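Clarow (shelf-picking kit)

Clarow is a robot kit for picking boxed goods off shelves and out of bins, made by the small automation firm Lisport. It is sold to shops, parts counters and back-room warehouses that handle a lot of small cartons and don't want to rebuild their shelving to do it. The kit includes a gripper with two rounded fingers, a small camera mounted at the wrist, a control box and the picking software, which is called Lesden. The arm itself is bought separately.

Background

Lisport was started by Esperanza Lorente and Valeriano Marín, who had both worked on packing lines and had seen plenty of grippers that were wonderful with one size of carton and hopeless with the next. Their first design used suction cups. It did well on flat, shiny boxes and badly on anything dusty, dented or wrapped, and it was dropped after a trial at the Kettani parts store. The finger gripper that replaced it was drawn up by Cayetano Sotomayor and has kept nearly the same shape ever since. The current version of the kit went on sale on September 27, 2023.

Design

The fingers are the best thing about Clarow. They are smooth and curved on the outside, so they can slide down between a box and its neighbor without catching on a flap, and slim enough to work in a gap of 11 millimeters. Each one has a replaceable pad on the inner face. Changing a pad takes one screw and no recalibration, a small joy for anyone who has lost a morning to that job on an older gripper!

The wrist camera rides with the hand and looks past the fingers. It is a plain color camera with no depth sensor, and Lesden judges distance by comparing views as the arm moves. Mounting it so close means the target gets large in view very quickly, and quick moves smear the print on a package. Lesden is built with this in mind: it reads labels and codes during a short pause before the approach, then follows only the big shapes (a pale side against a dark front, for instance) for the rest of the reach. 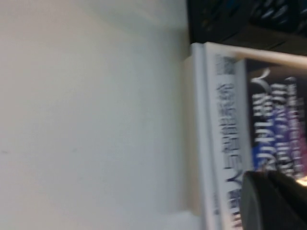

Wrist camera view during motion, with a gripper finger over the lower part of a product box.

Use

Setting up a new shelf is done by hand guiding. The operator leads the arm to each corner of the picking area, and the software fills in the rest. Boxes can stand upright, lie flat or lean on one another, and the kit copes with all three surprisingly well. It is weaker with soft bags, and clear plastic packaging still gives it real trouble.

Kanyarat Ratanaporn ran a long trial at Kettani with mixed electronics and household cartons. Out of 617 picks, 19 needed a second try, most of them on boxes pushed hard against the back wall of the shelf. A later software update added a gentle sideways nudge that frees a box before the fingers close, and it's a pleasure to watch.

Reception

Encarnación Iglesias, who reviewed the kit for a trade newsletter, praised the fingers and the easy setup, and called the nudge "the cleverest slow move I have seen a robot make." Her main complaints were the thick cable along the wrist and a manual that runs to 316 pages with no index. Lisport has since put out a short setup guide. The cable has not changed.

See also

Bin picking
Hand guiding
Robot end effector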